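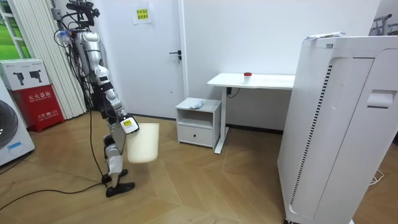 白水桶用完以后放在哪里?

放回洗衣机旁边的墙根,桶口朝上,抹布不要留在桶里。

2025年5月1日 工作间整理记录

本条记在Hino项目的本子里,另抄一份给隔壁Clukau那组,两边共用这间屋子,东西的位置得写成同一套。上次的整理记录只写了“已收拾”,查不到东西去了哪,这次写细一点。

先说范围。今天弄的是水桶和地面、洗衣机这一角、白色桌子的桌面、小罐和散包装、门和钥匙。灰柜子里面没有动,窗帘没有拆洗。

一、水桶和地面

桶是白色塑料的那只。以前擦桌子和拖地混用一只桶,桌面擦完总有一层灰印,所以从今天起白桶只接擦桌面和擦门的水,拖地另用旧的深桶,旧桶放在外面走廊的水池下面。白桶每次接水2升就够,再多拎过来要洒。

地板是浅色木地板,拼缝是斜着走的。顺着窗户方向拖的时候,缝里的灰出不来,要顺着木板的方向擦。这件事以前记过,翻了前面几页没找到,可能写在另一本上,再记一遍。先干扫,再用拧过的拖把走一遍,缝里有硬东西的用竹签挑。拖把不能滴水,木地板边上已经有一小块踩上去发软,位置在白门往里走几步的地方,先用铅笔在平面图上画了圈,等物业来看。

地上的线缆拖地前先提起来搭到椅背上,拖完等地面干了再放。放的时候尽量贴墙走,别横在门口那条通道上。今天有一段横着,进出绊了两次,已经改到靠窗一侧。

清洁剂用的是Bakalis,淡的那种,瓶盖一平盖兑一桶。浓的那种在木地板上留白印,上回在墙角试过,擦了很久才下去,以后只用来刷水池。

二、洗衣机这一角

洗衣机只洗抹布、拖把头和布手套。沾过油或者胶的不要放进去,单独装袋扔掉。今天洗了一筒抹布,用的是短程序,面板显示35分钟,中间没有停机。洗完门要敞着,橡胶圈用干布抹一圈。上次关着门放了几天,打开有味道,又空转了一遍。

灭火器箱上面放着一个白色纸箱,箱子外面印的是电动工具。这个位置不合适。灭火器箱前面和顶上都应该空着,开箱的时候不能先去搬别的东西。打算把纸箱移到储物间下层,但是储物间下层现在堆着Drukus寄来的样品架,得先把样品架立起来靠墙。今天量过,立起来放得下,没来得及搬,列到后面的未办事项里。移纸箱时注意底部胶带,搬之前先托一下底,别直接提上沿。

白色竖条窗帘拉到一边的时候会扫到纸箱这一带。拉窗帘慢一点,叶片挂住了就退回来重拉,不要硬拽,叶片上头的小钩很脆,配件不好买。窗帘今天只用干的鸡毛掸从上往下走了一遍,灰主要积在下半截。

三、白桌面

桌面最费时间。白色的面,手印、笔印、胶印都显。先把桌上的东西都挪到一头,擦半边,再挪回来擦另外半边,这样不用往地上放东西。顺序是干布去浮灰,湿布擦,最后再用干布收水。干布收水这一步不能省,省了就是一道一道的水痕,侧着光看很明显。

桌面上有几处灰色的淡印,湿布擦不掉,用Bakalis淡液捂了一会儿,浅了一些,还看得出来。没有用海绵硬擦,怕把面层磨毛。先留着,下次换橡皮试。桌角是圆的,前沿有一段往里收的弧,这段弧的下缘最容易漏,手伸下去摸一遍就知道,今天摸出来一层黏的,多半是以前贴胶带留下的。

桌子一边挨着墙,一边朝外。挨墙那条缝里掉过螺丝和笔帽,把桌子拉开一点就能扫到。拉的时候两个人各抬一头,不要推,桌脚在木地板上会划出印子。推回去之后看一眼桌边和墙是否平行,斜了以后,灰柜子那边的过道会变窄。

红盖小罐单独说一下。这只罐子一直没有固定的位置,今天在桌上,明天在柜顶,用的人每次都要找。定下来就放在桌面上,不进柜子。放的位置要离桌边一个手掌宽以上,别贴着边放,走过去袖子一带就下去了。

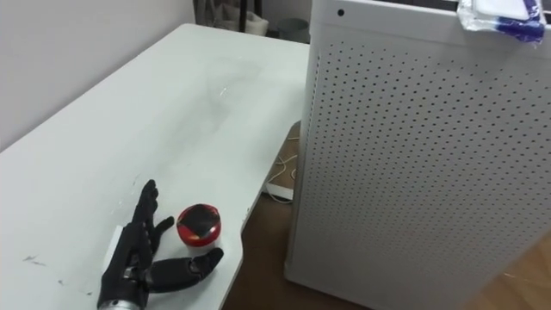 红盖小罐,在白桌面靠边处,右侧是带孔的浅灰色柜子。

罐子外面用微湿的布擦,盖子边上有棱,灰卡在棱里,用旧牙刷顺着转一圈。盖顶的标签不要蘸水。罐身不要用酒精擦,以前有一只透明的小盒用酒精擦完起了雾,这只是什么料没查过,先按最保守的办法来。拿的时候握罐身,不要只捏盖子提起来,盖子有没有旋紧,光看是看不准的。

要是以后另外添同样大小的罐子,在罐底写编号,别在盖上写。盖子容易互换,写在盖上的编号换一次就乱了。

灰柜子外面带孔的那些面今天只用吸尘器的毛刷头过了一遍,吸力调到最小。孔里的灰不要拿湿布去捅,湿灰结在孔边更难弄。柜子前面留出开门的地方,椅子不要往那里塞。

四、散包装和塑料袋

桌上和抽屉里清出来的包装,一多半是拆了以后随手团起来的塑料袋,里面还有没有东西,隔着看不出来。定个办法:凡是团着的袋子,先展开,捏一遍四个角,确认是空的再扔。上个月有一袋垫片就是这么没的,最后只好重新订,订单尾号2172,到货以后直接放进了带盖的盒子,没有再留原袋。

还有东西的袋子分两种处理。口还能封的,排掉气,折两道,用夹子夹住,立着放进浅盒。口已经撕坏的,换到自封袋里,把原来有字的那一片剪下来一起放进去。不要凭印象写名字,之前有人写了“白粒”,过了几天谁也说不清是哪一种白粒。

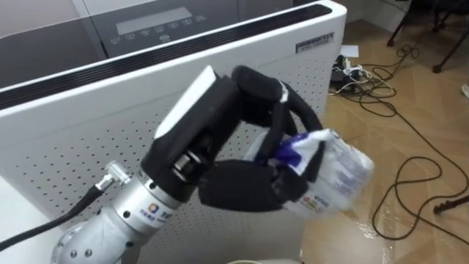
剪下来的那一片要朝外放,字对着自封袋的正面,找的时候不用开袋。印字磨花了的,用油性笔在自封袋上补写品名和开封月份,今天补的都写了5月。开封月份不清楚的写“不详”,不要猜一个写上去。

空袋压平以后再进垃圾桶,团着扔很占地方,桶看着满了,踩一脚又下去一半。纸盒另放,拆平捆好,放在走廊,不要靠着灭火器箱。沾胶的包装进小桶,小桶带盖,每天走之前倒。

浅盒用的是Drukus样品剩下的空盒,高度正好够袋子立着。盒子外面先贴纸胶带写字,用一段时间觉得分类合适了,再换成打印标签。一上来就打印,改起来反而麻烦。Clukau那组原来用的是透明盒,他们那边已经放好的不用换,只要写法跟我们一致就行。

整理包装的时候顺便试了两种摆法。平着叠放省地方,但是拿底下的会把上面的带乱,放回去又不会按原样。立着放占地多一点,翻起来像翻卡片,放回去也快。从头到尾各找一遍同样的几样东西,立着放的用时短得多,没有掐表,就不写数字了。最后都改成立着。

五、门和钥匙

白门的门面用擦桌面剩下的半桶水擦,先上后下。门把手周围手印多,黑色把手本身看不出脏,摸着发涩,用布包着来回捋。门面上有一处小的深色点,可能是孔也可能是污渍,擦过没有变化,没有再弄。门框的白边凸出来一点,上沿积灰,站在凳子上才够得到。

门下面的深灰色压条要用刷子刷,压条和地板交界的地方卡了不少碎屑。刷的时候往屋里这边刷,刷出去就到走廊了,还得再扫一次。刷完用吸尘器扁嘴走一遍。

钥匙的问题一直没有统一。有时候插在锁上,有时候在桌上,有时候在谁的口袋里带走了。今天商量的结果是,屋里有人时可以插在锁上,最后走的人拔下来,挂回走廊的钥匙板。插着的时候擦门要小心,布挂到钥匙上容易把它别弯。锁芯不要喷油,滞涩的话用一点铅笔芯粉,抹在钥匙齿上,进出几次再擦干净。 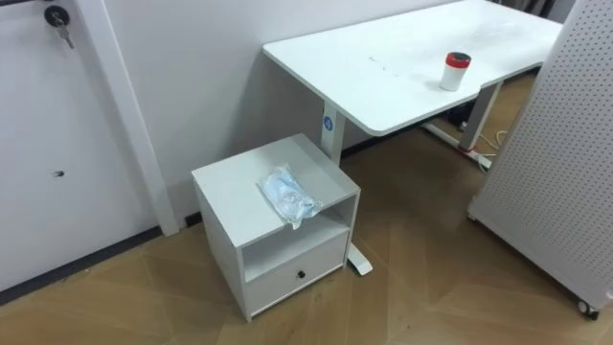 搬东西进出之前先把钥匙拔掉。宽一点的箱子从门口过,箱角刚好会碰到锁的位置。今天搬样品架量尺寸的时候碰过一下,钥匙没事,门面也没有掉漆,还是记下来。门开到底之后要留意门背后有没有立着拖把,立着的话门板会弹回来。

桌子离门这一侧也顺便看了。桌腿是白的,靠里的那条腿下半截颜色有点偏红褐,擦了一下没有明显变化,不确定是原来的颜色、反光还是别的,等光线换一换再看。桌脚往墙那边伸着一条横的脚,扫地时扫把会卡在它和墙之间,改用扁嘴吸。墙根那段深色踢脚线也用扁嘴顺着走,别用湿布,湿布会把灰抹到白墙上,白墙沾了灰水很难还原。

六、用时和用量

桌面从挪东西到收水,一共用了13分钟,比想的快,主要是先把散包装处理掉了,桌上没多少要挪的。如果先擦桌再理包装,碎屑又会掉回来,等于白擦。所以以后的顺序定成:包装、桌面、门、地面。洗抹布放在最后,机器转着的时候可以写记录。

抹布分颜色这件事讨论过,暂时不分,现有的几种颜色深浅差得不多,分了也会拿错。先在角上缝一道线,有线的擦桌面,没线的擦门和柜子外面。线还没缝。

七、未办

纸箱从灭火器箱上移到储物间下层,要等样品架先立起来。移完以后在平面图上把那一格改掉,旧的标注划线保留,别涂黑。

桌面灰印用橡皮试一小块,先试靠墙的那头。

地板发软的地方等物业看,看之前拖把绕开走。

窗帘叶片要不要拆下来洗,问Clukau那组的意见,他们那一侧坐得离窗近。拆的话要记住叶片的先后,背面用铅笔编号。

带盖的小桶盖子合不严,找找有没有旧盖能换上。

钥匙板上缺一个挂钩,临时用的是弯过的铁丝,下次去五金店一起买,顺便买两支长柄的小刷子,现在这支刷门下压条够用,刷洗衣机橡胶圈嫌硬。

抹布已经晾在走廊,明早收,收的时候把线缝上。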